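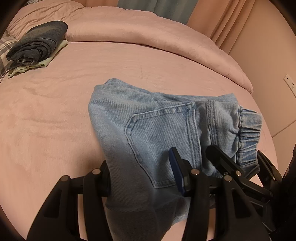 Back pocket, light blue pair, on the bed.

Washing jeans less: does it really make them last?
2 min read

dprins
Every denim site says to wash as little as possible. I've got light blue Jalix jeans and wash them after every 9 wears, inside out, cold. Is there any proof that waiting longer helps, or is it just something people repeat?

Luminita_B
Mine get washed after 16 wears and they still look new at the seams. Washing is what kills them.

burgi.moser
Not convinced. Sweat and grit rub at the cloth too. Mine always go at the inner thigh, and I was a strict non-washer for years.

Luminita_B
That's fit, though. Too tight in the leg and they'll go there whatever you do.

burgi.moser
They were baggy. Next theory?

marwa_e
I take in repairs, and the worst ones I see have been tumble dried. I can't prove it's the dryer – people who tumble dry probably wash hot as well. As for putting them in the freezer, save the space for peas.

dprins
So no dryer, fine. Anyone tried the Lornance denim wash? It costs more than my shirt did.

burgi.moser
Used 2 bottles. Smelled nice. Saw no difference from the cheap stuff.

marwa_e
"Locks in colour" could mean anything. Use half the powder you use now and see if you miss it.

Shares: 16 | Views: 1732

Comments

Mio M.
Pockets on mine fade first because I keep my keys in them. No detergent will fix that.

Soliman fan
Still say never wash. My Solimans are fine.

Mio M.
Has anyone who sits near you been asked?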